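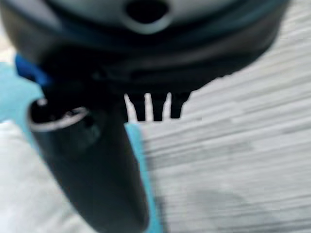

3.2 Cushions and the Sofa Problem

I went into this part of the study thinking sofas would be the easy bit. I was wrong! In the Bitarley homes we logged 1,026 tidying moves in the living room, and cushions made up more of them than mugs, remotes and blankets put together (I checked that twice). People pick a cushion up, give it a look, set it down, and then come back ten minutes later to move it again.

What counts as "tidy" is the tricky part. Our Akidwood coding sheet gave us four resting positions for a cushion: flat, upright, leaning and on its point. Figure 2 has a light blue one in soft, fuzzy fabric, held up by its two lower corners in front of a beige sofa.

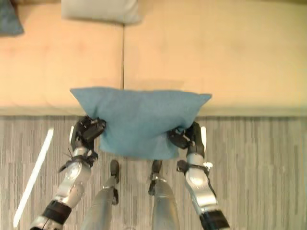
Figure 2. Light blue cushion at the sofa, lower corners held.

I coded the grip separately from the resting position, and I'm glad I did, as a cushion held by the corners sags in the middle and can look messy right up until it's put down. Soft covers gave us the most arguments, and I ended up recoding 123 moves by hand on a very long Wednesday. The chair and floor cushions are in Section 3.3.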